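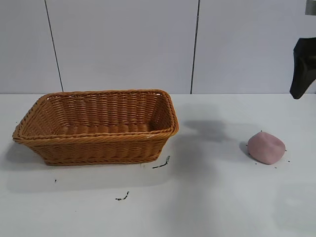
Sirkness Tabletop Arm: Can It Tidy Up Yet?

Home Reviews Kitchen Workshop Cleaning Archive

Search this site Enter keyword Go

Reviewed by Signe Amundsen, 9/5/26

The Sirkness is a single arm with a two-finger gripper, sold for light household work at a fixed station. The maker's claim is that it will clear a table into a container and leave the surface ready for use. I tested that claim and very little else. I did not test the app's recipe mode.

Test setup

The main test uses a white tabletop, a woven wicker basket and a lump of pale pink modeling clay. The arm is told to put the clay in the basket. A second part of the job is the debris: tiny dark crumbs near the clay and a couple of thin dark fragments, one of them like a bit of twig, near the basket. A person clearing the same table would drop the clay in the basket and sweep the bits into one hand.

I ran 90 trials over three weeks in July. The basket and the clay went back to marked positions between runs, and the clay was re-formed by hand into a rough pillow each time. Room lighting was left alone.

Picking up soft material

Clay is harder for a gripper than a block or a cup. It dents, and the dent changes the next grasp. Out of the box the Sirkness closes to a fixed width, and on the default setting it pinched the lump nearly in two. With grip force set to "low" the result was much better. The clay reached the basket in 79 of the 90 runs. In the 11 failures the lump either slid out during the lift or stuck to one finger at release.

The sticking is a design fault. The finger pads are textured rubber, and soft clay works into the texture. Sevach sells smooth replacement pads that fit without tools. I used them for a separate set of runs, not counted in the figures above, and saw less sticking but more slipping. Owners who mostly want toys and blocks picked up should keep the stock pads.

The basket

A wicker basket with a flared rim is a forgiving target. The opening is wider than the base, so a release slightly off center still lands inside. The arm plans its approach over the rim with plenty of clearance and never knocked the basket over. It did catch a loose fiber twice and drag the basket a short way. The software noticed neither event and went on using the old basket position until the next scan.

A ridged, woven floor is a poor surface for clay. Some of it stays in the weave, and the Sirkness has no way to get it out. I used an old toothbrush.

Small debris

This part of the job is not done at all. The vision system ignores anything under its minimum object size, and that setting cannot be changed by the owner. Crumbs stay where they are, and the arm reports "Table clear" with crumbs on it. The thin fragments were detected in a few runs, but the fingers closed above them and came up with nothing.

Szabo makes a small brush attachment for the same wrist mount - I have not tried it.

Speed and noise

One pick and place takes 11 seconds, plus 3 for the scan. By hand the same move is nearly instant. Noise is low, a faint whine on the vertical axis.

Compared with the Grorkon

The Grorkon costs $400 more and has a force sensor in each finger. It handled the same clay without leaving deep marks, on its default settings. It left the crumbs too. For soft items I would pay the difference. For rigid ones the Sirkness is adequate.

Verdict

As a machine for moving one known object into one known container, the Sirkness works most of the time. As a machine for tidying a table it does half the chore, and you will still need a cloth. I would wait for a firmware release that exposes the minimum object size, and I will repeat the crumb test when there is one.

Contact | Copyright Signe Amundsen | Back to top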